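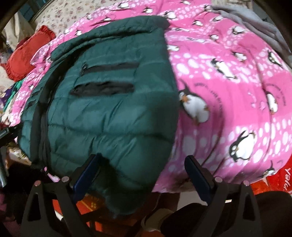 Foto: archivo de Oken

El armario no se abarata en rebajas

Cada mes de abril repito la misma operación: guardo la ropa de invierno, saco la de entretiempo y descubro prendas que no recordaba haber comprado. Este año fueron 16. Dos llevaban la etiqueta puesta. No soy una persona especialmente aficionada a la ropa, no sigo la moda y compro, según creía, poco. El recuento me hizo cambiar de opinión sobre lo que significa comprar poco.

Llevamos años hablando del precio de la ropa como si el problema fuera que es cara. Para muchas familias lo es, y no pretendo discutirlo. Pero una parte grande de lo que gastamos se va en prendas baratas que se usan tres o cuatro veces y se sustituyen por otras igual de baratas. Una camiseta de 19 euros que se pone cuatro veces sale a casi cinco euros por uso. Un abrigo de 200 que dura diez inviernos, con 50 días de uso en cada uno, sale a 40 céntimos. La cuenta es sencilla y casi nadie la hace delante del perchero, yo tampoco.

El argumento tiene una trampa conocida: quien no dispone de 200 euros en octubre no puede comprar el abrigo que le saldría barato a la larga. Compra el de 50, que aguanta dos temporadas, y vuelve a empezar. Por eso me resultan poco útiles los consejos que se limitan a pedir que compremos menos y mejor. Están dirigidos a quien ya puede hacerlo. Lo que falta es la otra mitad, la que permitiría que una prenda corriente durase más sin que su dueño tuviera que gastar más al principio.

Esa otra mitad se llama arreglo, y en mi barrio casi ha desaparecido. Había una mercería que cambiaba cremalleras y una modista en un primer piso que subía bajos y daba la vuelta a los cuellos. Queda un taller, Asadi, en una calle a la que hay que ir a propósito. Cobran 16 euros por cambiar la cremallera de un anorak y tardan una semana. Me parece un precio justo para el trabajo que lleva, y entiendo también a quien ve por poco más del doble un anorak nuevo en el escaparate de al lado y no se lo piensa.

Si el arreglo pierde es, en parte, porque compite en condiciones desiguales. La prenda nueva llega hecha en serie, por personas que cobran muy poco y a las que no vemos. El arreglo lo hace alguien que paga el alquiler de un local en nuestra misma ciudad, una prenda cada vez. Rebajar los impuestos a las reparaciones ayudaría, y es una medida que no exige inventar nada. También ayudaría que los fabricantes tuvieran que vender los repuestos. Escribí a Henari para pedir el carro de una cremallera y me contestaron que no suministraban piezas sueltas, pero que podía aprovechar un descuento en la colección nueva.

Hay quien confía en la segunda mano. Yo la uso y la defiendo con reservas. Las aplicaciones han hecho fácil vender lo que no nos ponemos, y eso está bien, pero también han dado una coartada a la compra impulsiva: si no me convence, lo vendo. Drorkomix, la plataforma que más se utiliza en mi entorno, me ha enviado en un mes más avisos que mi banco en todo el año. Su negocio consiste en que la ropa cambie de manos muchas veces, y eso no equivale a que se fabrique menos. En mi caso, por cada prenda que vendí entraron casi dos.

Tampoco los contenedores de recogida resuelven gran cosa. Dejar una bolsa produce alivio, y ese alivio dura hasta la siguiente bolsa. Una parte de lo que echamos no puede volver a ponerse, por la mala calidad del tejido o porque lo entregamos roto o manchado, como si donar nos eximiera de lavar.

Mi propuesta es modesta. Antes de cada temporada, sacar la ropa toda junta y mirarla. Apartar lo que tiene arreglo y llevarlo a arreglar esa misma semana, porque lo que se aparta sin fecha vuelve al fondo del armario. Y aprender a coser un botón, cosa que debería enseñarse en la escuela con la misma naturalidad que las fracciones. Yo aprendí pasados los treinta, con bastante torpeza, y los primeros que cosí siguen en su sitio.

De las 16 prendas olvidadas, cinco fueron al taller, siete las uso desde entonces y las demás las repartí entre conocidos que las querían. No he comprado nada desde abril salvo calcetines. No lo cuento como mérito: sencillamente no me ha hecho falta, y sospecho que el año pasado tampoco me la hacía.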